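Two-arm kit for a small shared workshop: Elleo or Clutow?

Špela Vukadinović

Hello all! I've been going back and forth on this for ages. We want a two-arm setup that can hold light frames while we fit the tubes, and Elleo has quoted us 3,000 for a trial season (arms, wrist cameras, and setup included). 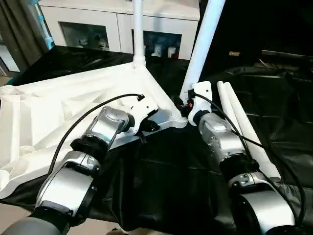
Ljubljana, February 2020

Has anyone lived with one? I'm mostly worried about soft things, like cloth and covers, and how well the close-up camera copes with them.

Izzati Krishnan

Oh, I do feel for you, I went through the same thing! We took the Elleo kit for 12 weeks and I'd happily have it back. The wrist view sits very close to the work, so give yourself time to get used to it. 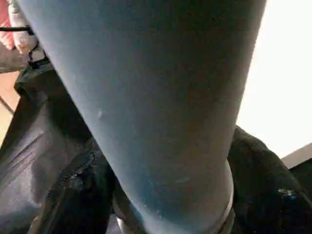 Wrist view, pale blue cylinder up close.

Ask about the support plan too, as ours was 955 on top and I only spotted it on the second page (my own fault, I was so excited).

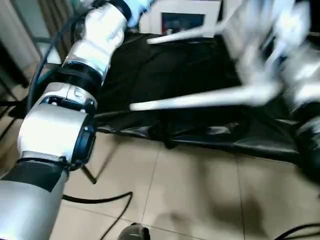 They did answer my emails kindly, even the silly ones, and the refresher session in June was lovely.

Tekin

Clutow is cheaper. Took us 8 days to set up.
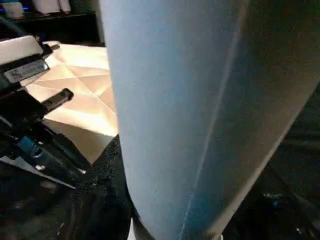
Get the spare finger pads whichever you choose, and ask for the cable clips.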